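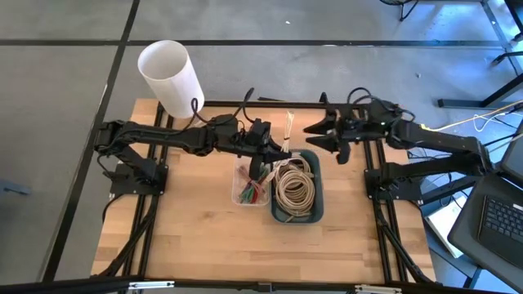
Macario Carrillo started sorting cables in July, after Sovari moved its repair counter into the back of the shop. Until then everything went into one drawer.

"You'd pull out a charger and get nine other things with it," he says. "I lost a good part of every morning to that drawer."

Now thin leads go in a clear box and the thicker cords go in a teal bin next to it. He does the sorting on a butcher-block table, before the counter opens. Anything he can't identify goes to Gianni Amato, who has been repairing equipment for longer and usually knows what it belonged to.

Charging cables get folded into long loops and tied in the middle. Carrillo used to wind them round his hand, but says they came undone in the bin.

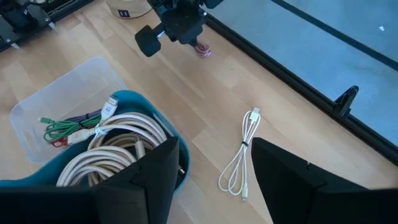 *A white USB charging cable, folded and tied, beside the teal bin.*

They don't agree on everything. Amato would throw out most of the older cords - Carrillo keeps them.

"Gianni says two of each is enough," he says. "Then somebody comes in with an old monitor and he's asking me where the long one is."

The ties come from Pagano in bags of 1000. He is still on the first bag.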